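ok stamping thread because three of you asked and I have a free hour before dinner

started this in June. 50 kraft mailers for the Zultum market, wanted a little stamped logo on each one instead of stickers. stickers were costing me too much and half of them peeled at the corners

bought the cheap stamp first. don't. rubber was too soft, the fine lines just closed up into a blob. second one I had cut by Tarmo Koppel over in Kokerow, proper deep-cut rubber, and it's night and day

he charges a bit more if you want the wood handle. I got the plain block. works fine, you just have to remember which way is up – I put a dot of nail polish on the top side

ink. ok so this is where everybody has opinions. I went thru black, brown, a sort of brick red that looked like a crime, and then blue. blue won. bright blue on white paper is the happiest thing, I don't care if it looks like the post office

on kraft it goes darker, almost navy. test it on the actual paper you're using!! I did 30 cards before I figured out the card stock was coated and the ink was just sitting there on top waiting to ruin my sleeves

setup is boring. white table, pad, paper. I clear everything else off bc I WILL put my elbow in it. coffee lives on the windowsill until I'm done

white table was maybe a dumb choice for an ink hobby. specks. little marks. I wipe it down with rubbing alcohol and most of it lifts but there's always some that just stays. made my peace with it
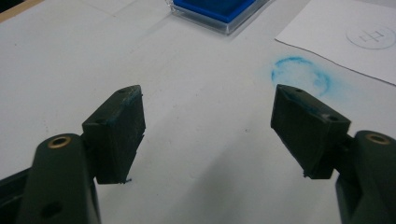
anyway. how to ink the thing – tap, don't press. pad stays on the table, stamp comes down light, lots of little taps, turn it a bit, tap again. if you mash it into the pad you get ink on the edges of the rubber and then a nice ugly box around your logo

then straight down on the paper, press, count two, straight up. no rocking. rocking is for those big curved blotter things

put something slightly squishy under the paper. I use an old mouse pad. a folded dish towel works but leaves texture if the paper is thin, ask me how I know

scrap paper first, always. first print after inking is usually too wet, second one is the good one, third is still ok. after that re-ink

I lay the sheet at an angle, same as when I write. ppl told me to square it up to the table edge and my prints got WORSE. whatever your wrist likes

close the lid between batches. I know. I know it's two seconds. I killed a whole pad last summer leaving it open next to a fan and re-inking it never really brought it back

when it starts printing patchy – check the stamp before you blame the pad. lint. it's always lint. sticky tape over the rubber, peel, done

cleaning: damp paper towel, then dry paper towel. baby wipes are ok too. do not soak the block, mine has a foam layer glued in and I'd like it to stay glued

drying takes longer than you think on anything smooth. I give it roughly 30 minutes before stacking. kraft is dry almost right away so do those last if you're short on table

price check for whoever asked: the Merkton pads are what I buy now, the Sezer ones were fine but the lid hinge snapped on both of mine. not sponsored lol, nobody is sponsoring me

total so far is 845 prints, I keep a tally in the back of my order book. would guess a tenth of those were trash. you get faster

next thing is a date stamp for the care cards, the kind with the little wheels. if you have one that doesn't smudge the year tell me which

ok dinner. will answer stuff later

Comments

pinkbarn_paper
the mouse pad!!! I've been using a magazine and wondering why the middle never prints

dell.r
does the blue fade in a window? mine went kind of gray on shelf tags after a couple months

lumpyceramics
the nail polish dot is so smart, I stamped my whole last batch of tissue upside down

okaymarta
seconding tape for lint. also a soft toothbrush if it's down in the letters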